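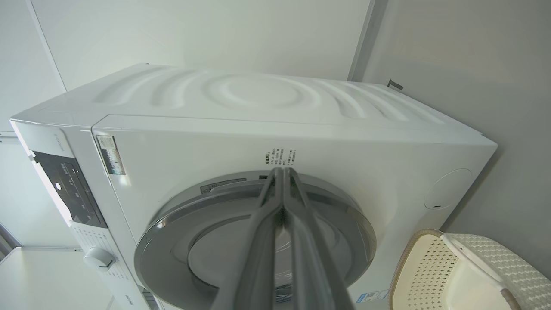 What Is a Treaty, Anyway?

By Filipa Moreira

Last September I visited a class at Brito Elementary, and a girl in the back row raised her hand and asked me, "What's a treaty, and why do grown-ups keep arguing about old ones?" I gave her a pretty mumbly answer. I've felt bad about it ever since, so I'm going to try again, and this time I've had a snack and done my reading.

A treaty is a promise between nations. It's a very serious one. The people in charge talk it over (sometimes for a long, long time), they agree on what each side will do, and then they sign it or mark it in some other way so that everyone will remember.

When I was a kid I thought treaties were only for ending wars. Some of them do that! But a treaty can be about almost anything two nations need to work out. Where does your land stop and mine begin? Who gets to fish in this river? Can my people travel across your country to trade? Can we agree to help each other if there's trouble?

Wait, who counts as a nation?

Good question, and it's the part that surprised me most. When you hear the word "nation" you might think of France or Japan or Mexico, places with a color on the classroom map. But long before there was a United States, this land was already home to hundreds of Native nations. They had their own leaders, their own laws, their own languages and their own ways of making agreements with the neighbors.

So when the United States was brand new, it made treaties with Native nations, the same way it made treaties with countries across the ocean. Before that, the British and the French and others had done it too.

And Native nations are still here. I say this to every class I visit, because a lot of kids tell me they thought all of this was over, like dinosaurs. Nope! There are hundreds of tribal nations in the United States today. Many have their own governments, courts, police and schools. The people in them are doctors and bus drivers and kids who don't want to clean their rooms.

How do you write down a promise?

If you're the United States, you use paper and ink. First the two sides meet and bargain. Then the treaty goes to the Senate, and two-thirds of the senators who are there have to vote yes. My friend Raíssa Honorato teaches fourth grade, and she tried this with her class of 33 kids. They had to get 22 yes votes to pass a treaty about sharing the kickball field with the fifth graders. It took them until lunch on Wednesday, and there was a big fight over who would bring the ball back in. I think that's a very good picture of how real treaties go.

Many Native nations had other ways to record an agreement. The Haudenosaunee (say it something like hoe-dee-no-SHOW-nee) used wampum belts. Wampum is made of small shell beads, usually white and purple, woven into patterns that mean something. One famous design has two purple rows running side by side on white. The rows stand for two boats going down the same river, and neither one tries to steer the other. People who learned the belts could tell you what had been promised, and they taught the younger ones, who taught the ones after that.

I love that design. I once tried to copy it with beads from the craft drawer and I ran out of purple halfway through, so my boats never got down the river.

So why the arguing?

Because a lot of the promises were broken. I wish I had a nicer way to tell you that.

Imagine you and a neighbor agree that she can use half of your yard, and in return she'll always leave the apple tree to you. You both sign. A few years go by and she decides she wants the apple tree after all, so she moves her fence. You show her the paper and she says, "Oh, that old thing?"

You'd be mad! I'd be mad! Now imagine that instead of a yard it's the place where your family has lived for longer than anyone can count, and the river you fish in, and the ground where your great-grandparents are buried. That happened to Native nations many times. Sometimes the United States broke the treaty. Sometimes the treaty was unfair from the start, and people were pushed into signing, or the words on the paper didn't match what they'd been told out loud in their own language. And sometimes a person signed who didn't have the right to speak for everybody else.

Do old treaties still count?

Yes, they can! The Constitution says treaties are part of the "supreme Law of the Land," and there isn't a rule that says a promise wears out when the paper gets yellow. Judges still read treaties that were signed long before there were light bulbs. In Washington State, some tribes went to court over their right to fish in the places where they had always fished, because their treaties said they could. They won, and they still fish there today.

My favorite one is a treaty the United States made with the Haudenosaunee back when the country had its very first president. Part of the deal was that the government would provide certain goods every year, and one of the things it still sends is cloth. Every year! It isn't a huge amount for each person, but people I've read say the size isn't the point. Each time the cloth comes, both sides are saying that the treaty is alive.

The United States stopped making new treaties with Native nations in 1871. It makes other kinds of agreements with them now. But stopping new ones didn't erase the ones already made.

Something to try

Make a treaty with somebody at home. My nephew and I made one about the top bunk and it had eight rules in it, which was too many. Start with two or three. Talk first, and take turns. Write it so that both of you would explain it the same way to a stranger. Decide what happens if someone forgets. Then sign it, or draw it, or string it in beads if you've got enough purple.

After that, find out whose land you live on. A librarian can help you look, and many tribal nations have their own websites and museums where they tell their history themselves. Ask if there was a treaty for your area, and what it promised. Some places never had one at all, and that's worth asking about too.

If you find something good, have your teacher send me a note. I read all of them, usually at the kitchen table with toast.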